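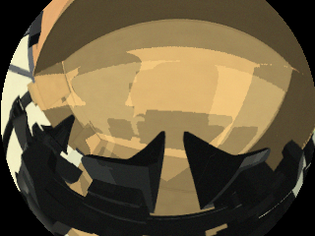
I had been promising Ott Strazds since August that I'd come see what he does all day, and last month I finally drove the 118 miles out to Brundance for their open day. Ott works on the simulation side, so most of what he had to show us lived on a big monitor – a make-believe room with make-believe robots in it, which he could run over and over without breaking anything real. He started us off with the view from one of the grippers, and I'm glad he did! Everything bulges like you're peering into a mixing bowl, with those two dark pointed fingers coming up in the middle and nothing between them yet. A little boy next to me said it looked like a beak, and Ott seemed pretty pleased with that.

After that he switched to the wider view, and my brain settled down a bit. Now I could see the whole table, both arms, even a clock on the wall (I love that somebody bothered to give a pretend room a clock).

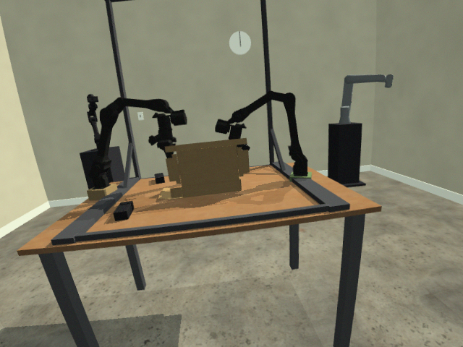 Both arms reaching in over the big tan box.

I asked far too many questions, as usual. Ott explained that the team names its practice rooms, and ours was called Matubbar, and I forgot to ask why. We stayed for 2 sessions, then wandered over to the Umeck table for coffee and a very good lemon bar, and by the time I looked up it was past 4 and they were stacking the chairs. I still want to go back for the Zeviso talk, which I missed completely because I was chatting in the hallway. Ott says there may be another open day in the spring, and I've already told him to save me a seat near the monitor.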